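Lirnus on the bench: clutter, sockets and two arms

Updated September 7, 2026

Lirnus is the software we use at Irkitz to run a pair of small arms over a shared table. It covers the camera drivers, the object detector, the grasp planner and the low-level controller, and it records everything that passes between them. This page collects pictures from the charger task, with notes on the parts of the software that each one concerns.

The charger task is simple to state. Small plug-in chargers and adapters are spread over the table along with a couple of power strips, and the arms have to pick up a named item and bring it to a named socket. We chose it because the objects are close in size and color, they lean on one another, and the prongs make the correct approach angle matter. Cables count as obstacles for the planner, although they are the thing it models worst.

Close range

Each arm carries its own small camera near the gripper. The wrist view runs through the same detector as the fixed view but with a separate set of weights, trained on 2,000 labeled pictures. Close up, the detector's main trouble is one block resting on another. Older builds merged the two into a single box and the planner then aimed for the middle of it. The current build predicts a mask per item and a guess at which one is on top, and the planner takes the top one first. 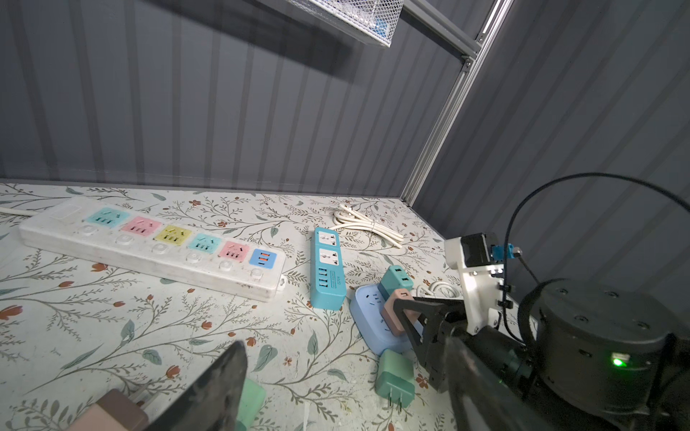
Wrist view, with USB charger blocks stacked against a light blue adapter to the right of the teal strip.

The gripper fingers show up in most wrist pictures. Lirnus masks them out using the joint readings, with a margin that can be set in the arm profile. If the margin is too small, the tip of a finger gets reported as an object. If it is too large, items close to the fingertips disappear from the list just when they are needed. We leave it at 19 pixels for this gripper.

Patterned table covers were another problem for a while. The stereo matcher did well on them, better than on a plain white sheet, but the detector picked out printed flowers as small parts. Adding patterned backgrounds to the training set fixed most of that. A height check against the table plane removes the rest.

Whole table

The fixed camera gives the planner its map. Object positions from it are good enough to decide which arm should go for what, and the wrist view takes over for the last stretch. The handover between the two is the piece of Lirnus that has been rewritten most often — the McKinnon branch exists only because of it.
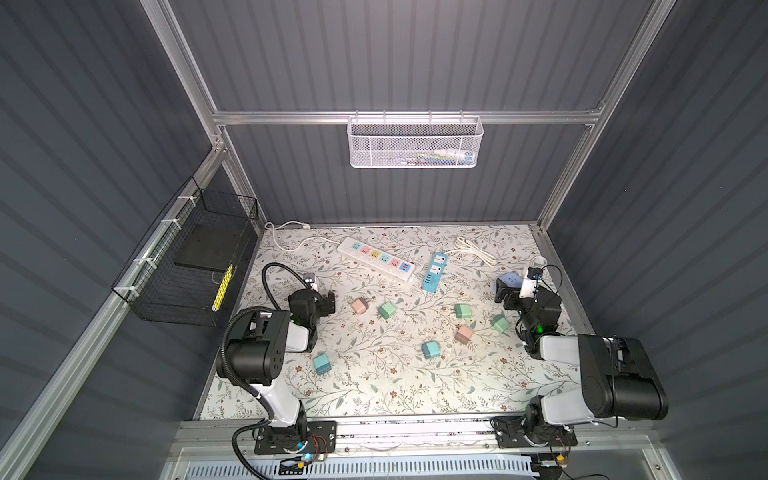
Fixed view of both arms, with the pastel adapters between them and the power strips toward the back wall.

Arm assignment is done by cost. Each free item gets a score for the left arm and one for the right, based on reach, joint travel and how much of the path would cross the other arm's space. Items near the middle can flip between arms from one cycle to the next, so the planner now holds its choice for 500 milliseconds before it may change.

Collision checks treat both arms as moving bodies. The cable hoses are modeled as a fat tube around the link, and this wastes some room but has been easy to keep up to date. Baskets and frame rails are entered by hand in the cell file.

Tooling

Recordings are reviewed in Clalarau, our log viewer. It lines up the camera views, the joint data and the planner's decisions on one timeline, and it can replay a recording against a newer build. The regression set has 133 recordings at present, and a full replay is started for every change to the planner or the detector.

Socket alignment is still run as a separate module. It is due to move into the main release in December, along with a new format for the cell file. Old cell files will load with a warning.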